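5 min read

1/19 For one year I bought almost nothing new for my flat. I promised some people here that I would write down how it went, so this is a thread about second-hand things, and mostly about scratches.
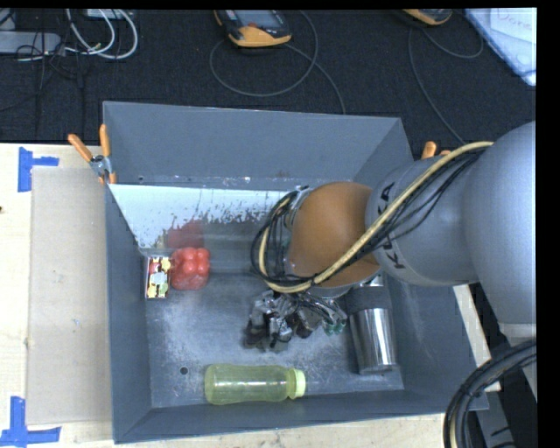

Scuffed grey metal on pale wood.

2/19 I moved to Skirkdale in January with two suitcases and a rice cooker. The flat was unfurnished, a word I had understood in theory. In practice it means there is no curtain rail, no lampshade and no place to put down a cup.

3/19 My first plan was to order everything in one evening. I filled the online basket and the total was £2,253. I looked at this number for a long time. Then I closed the laptop and ate my dinner sitting on the suitcase.

4/19 Next morning I went to Garg, the second-hand shop behind the bus station. In my country we have shops like this too, but my mother would never enter. She believes that a used pot carries the arguments of the family who cooked in it.

5/19 I bought a frying pan, a bread knife and a steel tray. The tray was covered with thin lines in all directions, like a map of a city with too many streets. It cost less than my coffee. I still use it every day, for bread and for drying mushrooms.

6/19 The woman at the till, Kanchan Tyagi, gave me the first useful advice. With metal, she told me, a scratch is fine, a dent is usually fine, and rust is a question of where. On the handle you can clean it. Along a seam you should leave it in the shop.

7/19 I have tested this rule many times now and I agree with it. The only time I ignored it was a watering can which I found very beautiful. It watered the floor, my socks and the downstairs neighbour's ceiling.

8/19 The neighbour is Pramila Ahuja and she is 91. I went down to apologise with a cake. She looked at the ceiling, then at the cake, and asked if I had made the cake in a used tin as well. I had. She took two slices.

9/19 She has kitchen things from her wedding. Steel bowls, mostly, which have become soft-looking on the inside, almost like cloth. I asked what she polishes them with. She said "rice", because she has washed rice in them every day of her married life.

10/19 After this I began to look at wear differently. A worn place tells you where the hand goes. On my bread knife the handle is paler on one side, so the person before me was left-handed, or cut bread in a very strange way.

11/19 Some practical points now, as many of you asked. For dull stainless steel I use bicarbonate of soda with a little water and a soft cloth, and I rub in the direction of the grain. If you rub in circles it will look worse, and you will see it every morning.

12/19 For aluminium please don't use bicarbonate, it can make the surface dark. I learned this on a coffee pot. Warm water with some lemon juice was much kinder. Rinse well and dry immediately with a towel, don't leave it on the rack.

13/19 For wood I was afraid to do anything. In the end I sanded my table by hand, with the window open, over a whole weekend. I left one deep mark near the corner. I had already got used to putting my thumb there when I talk on the phone.

14/19 What I did buy new: a mattress, pillows, a smoke alarm and a toilet brush. I also bought a new kettle from Tremero after two old ones, and I am not ashamed. I don't want to have adventures before my first tea.

15/19 What was difficult: curtains. Other people's windows are never the size of your windows. I tried 12 pairs before I found one I could shorten. My sewing is straight if you stand far away, and I ask my guests to stand there.

16/19 Also difficult: patience. For a good part of the spring I had no chairs which matched the height of the table. I ate like a child, with my chin near the plate. A friend sent me a link to new chairs every week and I answered each time with the same photo of my chin.

17/19 Someone asked about apps. I used Triltinow a little, for the bookshelf and the lamp. My advice is to ask the seller for a picture in daylight, and to ask how many stairs there are. I did not ask about the stairs. I remember every one of them.

18/19 The money, because I know you want it: I spent less than half of that first basket, including the kettle, and including a bunch of flowers for the ceiling. The year is finished but I haven't changed the habit much. I only walk past the watering cans quickly.

19/19 My mother visited in the summer. She washed every pot twice before cooking, and said nothing about the families. When she was leaving she asked if Garg has any of those steel trays left, a scratched one would be all right. I am going there tomorrow to look.

Small addition, because two people wrote to me about it. Yes, I check the base of each pan on something flat before I pay. Kanchan lets me use the glass counter. Press one side with a finger, and if the pan rocks, it will rock on the hob too and your oil will always run to the same edge.

And to the person who asked for the cake: it is a plain yoghurt cake with orange peel. Use the yoghurt pot to measure everything else. I will write the recipe properly when I am home, I don't trust myself to remember the baking powder.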